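# How to Catch Up on a Long Series Before the New Season

Season four of *Daltulton* lands in February, and I can't wait! If you've never seen it, there's still time to get through the first three without wrecking your sleep.

## 1. Work out your pace

Each season has 10 episodes, except the second, which has 12. Two a night on weeknights is comfortable, and it leaves your weekends free for a rewatch of the good ones (you'll want one). 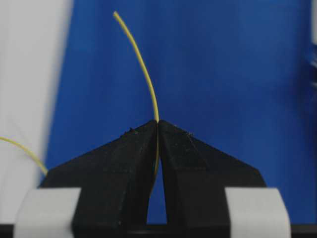 Put the nights in your calendar, too. I started on Mon 13 January and wrote every session down, even the ones I ended up moving.

## 2. Pick your order

Go by release date. The Kopecký prequel special is wonderful, but it gives away who runs the ferry, so save it until after season two.
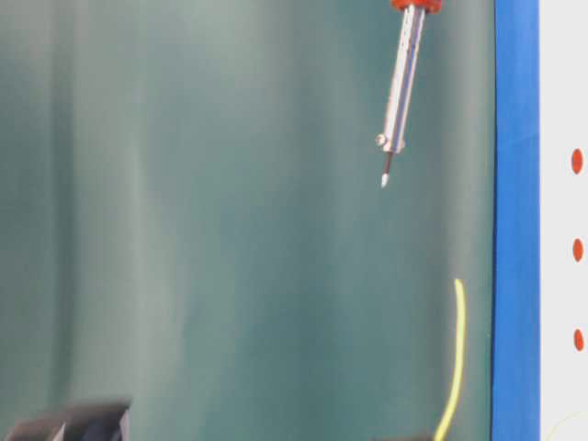

Set aside a full evening for it, because it runs 90 minutes and the last scene deserves your whole attention – phone in another room!

## 3. Keep short notes

One line per episode is plenty. Mine mostly say things like "Ninau lied again" and "check the letter."

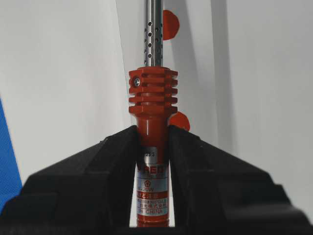 Bimla Tripathi wrote in to say she keeps a family tree instead, and that the Finau cousins only made sense to her once she'd drawn it. I tried it and loved it.

## 4. Turn off autoplay

The closing songs are half the fun, and autoplay skips them.

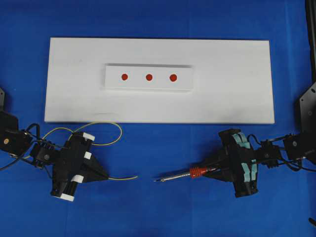
Look in your app's playback settings, switch off the next-episode countdown, then do the same on your TV if you watch on both.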